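Topic: Sorting arms on the Bretosley line, who gets the boring part?

beltside_85
Posted August 2022
Our test cell at Bulora is up. Arms, a narrow green belt, a blue bin, plus the tape grid I spent my Friday sticking down. My job used to be moving things from belt to bin. Now my job is having opinions about something else moving things from belt to bin.
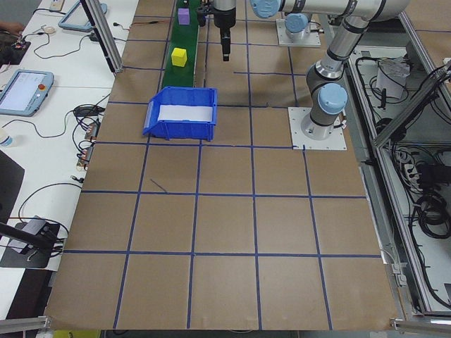
Management calls this "upskilling." Same pay, more acronyms. My wrists are delighted, I'll give them that.

The practice parts are colored cubes. Real castings come later, and they're greasy and never the same way up.
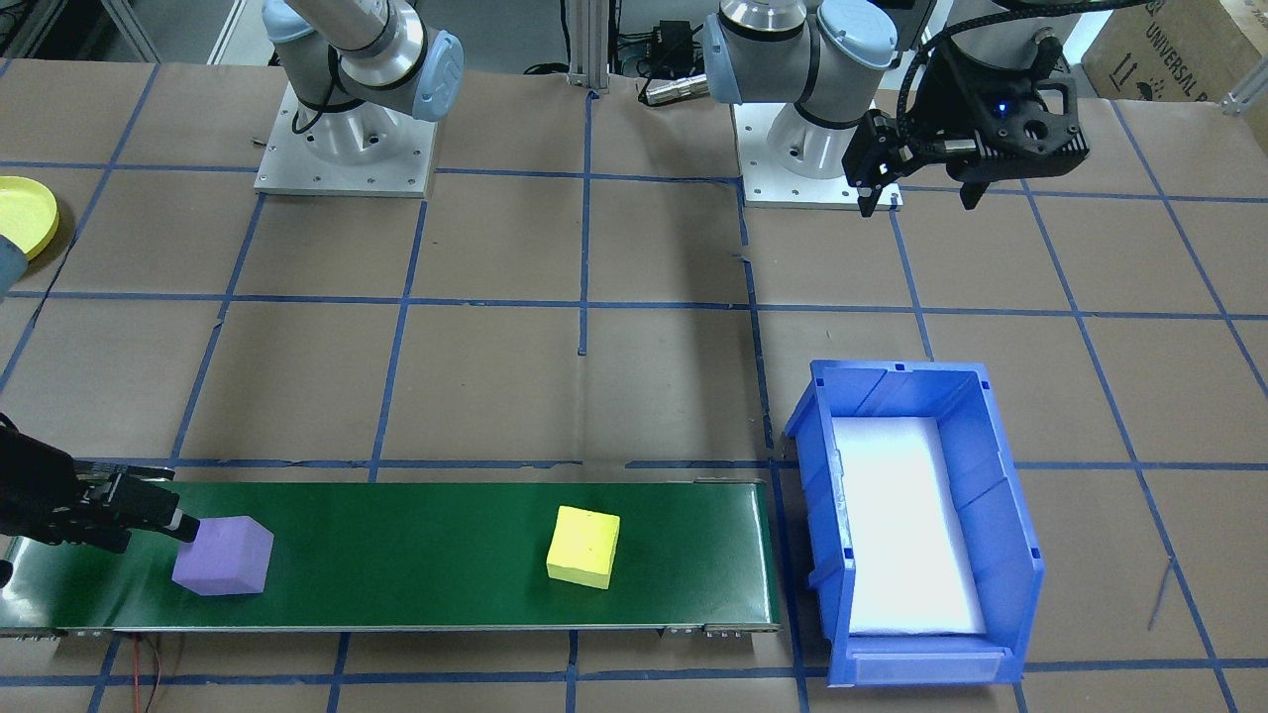
Sarla Pathak: Enjoy the cubes. At Parkach we lost the evening shift's packing jobs within a year, and the "retraining" was 94 slides.

beltside_85
Fair. We've been promised no cuts until April, and I've noticed where that sentence stops.

moth_wrench
Disagree with Sarla. I did 287 bins a shift by hand and don't miss one of them. Get the promise in writing and let the gripper have the bin. 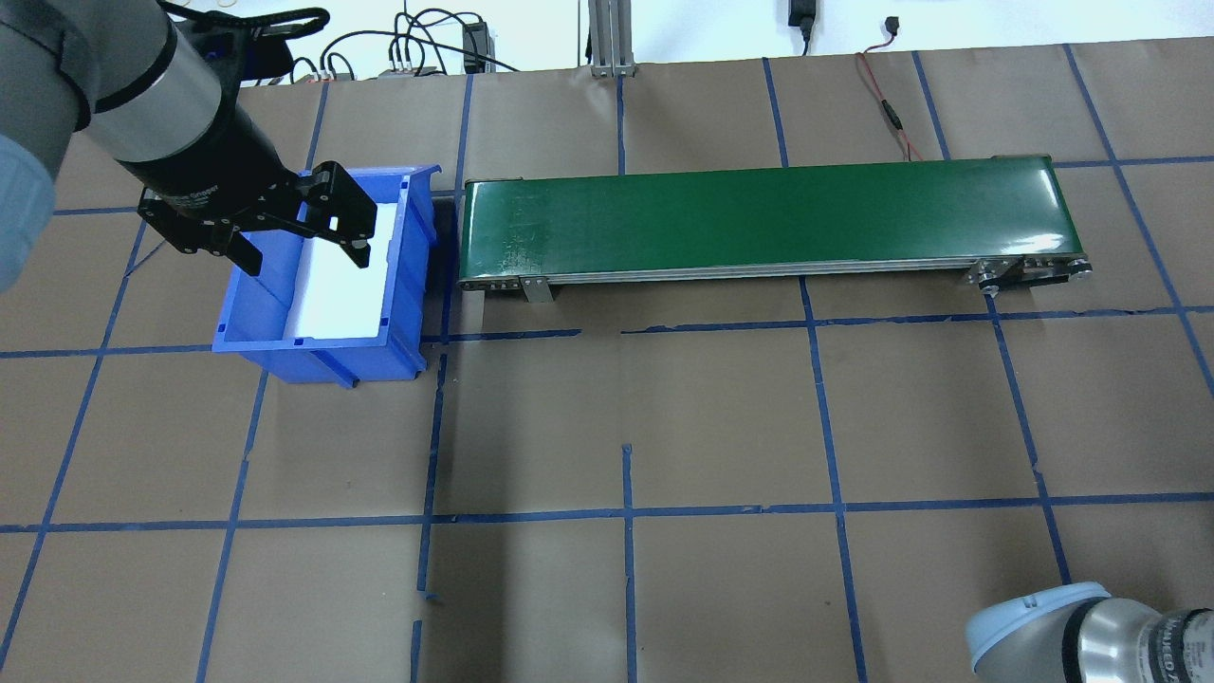 Sarla Uniyal wants to know who gets called at 2 a.m. when it stops, and whether that person gets paid for it.

beltside_85
Me, and they're "looking into it."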